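Chapter 3
Two Arms, One Table

By the time you reach this chapter your bench is probably as crowded as ours in Stanthorpe -- a slotted wooden box, a red cup with a handle poking out, and plenty more besides. 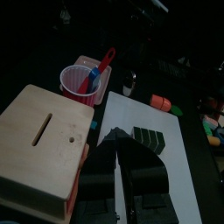

3.1 Give Each Arm Its Own Ground

Take your time here, friend. Set both grippers high above the table and write down where each one sits before you send it anywhere near the cup. 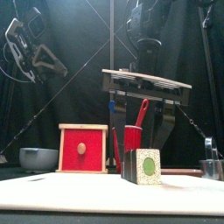 Bethel Gudeta would start slower still, and told us she keeps a new pair of arms at 24 percent speed until she trusts her own numbers.

We've come around to her way of thinking, and the exercises follow it.

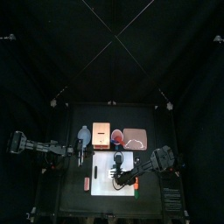
Soo-ah Ji
Lead Author

Now, before you power up, clear a good 40 centimeters between the two bases and tighten every clamp once more.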